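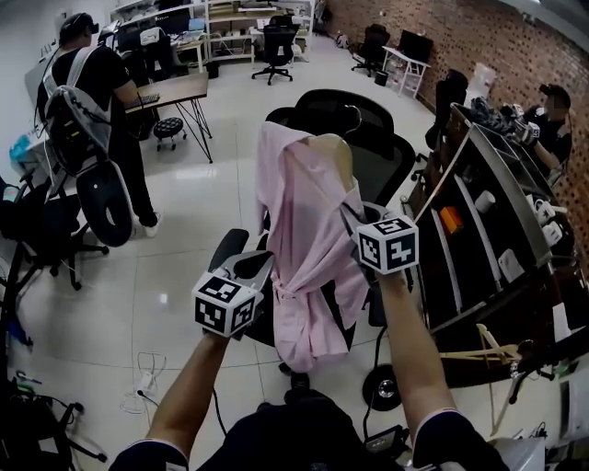
Marker-Würfel am Greifer: Pose springt beim Umgreifen

jurnero_fan
Wir tracken beide Handgreifer über Marker-Würfel und die Kopfkamera. Bei Textilien, z. B. Hemd über der Stuhllehne, springt die Orientierung des rechten Würfels immer wieder um. Im letzten Log sind es 623 von 2438 Frames. Position bleibt brauchbar. Filter ist der Standard aus Sendov, Fenster 16 Frames. Jemand eine Idee?

tf_baum
Klassische Mehrdeutigkeit, wenn nur eine Würfelfläche erkannt wird. Nicht jeden Marker einzeln lösen, alle Ecken des Würfels in ein gemeinsames PnP geben.

kalman16
Würde zuerst den Filter rauswerfen. Ein so langes Fenster verschmiert die Sprünge nur, und dann sucht man an der falschen Stelle.

tf_baum
Ohne Filter zittern aber die Greiferposen, damit kann die Planung nichts anfangen. Lieber Ausreißer vorher verwerfen.

wirkdale_nutzer
Glänzende Bodenfliesen und Deckenlicht können auch stören. Belichtung mal fest einstellen.

kalman16
Glaube ich nicht, dann wäre auch die Position schlecht.

jurnero_fan
Gemeinsames PnP ist drin, Log neu gerechnet: Ab Frame 1722 springt es noch vereinzelt, davor nichts mehr. Filter bleibt vorerst an. Belichtung teste ich morgen früh.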